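Home | Stories | People | Workshop Notes | Contact

I got to Lunstead just after 2 in the afternoon, and Aino Pitkänen was already talking before I had my coat off. She runs the two-armed robot they call Bellini, and I'd come to ask her about July, when it stopped letting go of things.

"It wasn't dramatic!" she said, laughing. "Everybody wants smoke. What we got was a right gripper that closed and stayed closed." The job was whiteboard work, picking up, wiping, putting down, and Bellini would finish a pass and then just keep pressing. Harder each time, too. Three boards ended up with dents in them (she still has one, she uses it for grocery lists).

The scary bit came when Hugo Moulin reached in to free the gripper by hand. The software said the arm was paused. It wasn't, and it swung back toward its start position with his wrist in the way. "He had a bruise for 12 days and he showed it to everyone," Aino told me. "But it could have been his fingers, and I didn't sleep great that week."

So what was it? A cable. The one running to the right gripper had been pulled too tight along the arm, and at full reach it lost contact for a moment. The controller missed the open command, and sometimes the pause command as well.
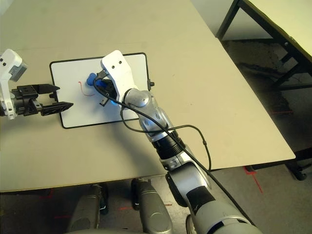
They gave the cable a lot more slack after that, and Aino fusses over it like a houseplant. She also made a rule that no hands go over the table until the power is cut at the switch, whatever the screen says. Hugo grumbled for a while. "He says it adds seven minutes to his day," she said. "Fine. He can have them back when he retires."

I asked if she trusts the pause button now. She thought about it for a bit and said she trusts the switch.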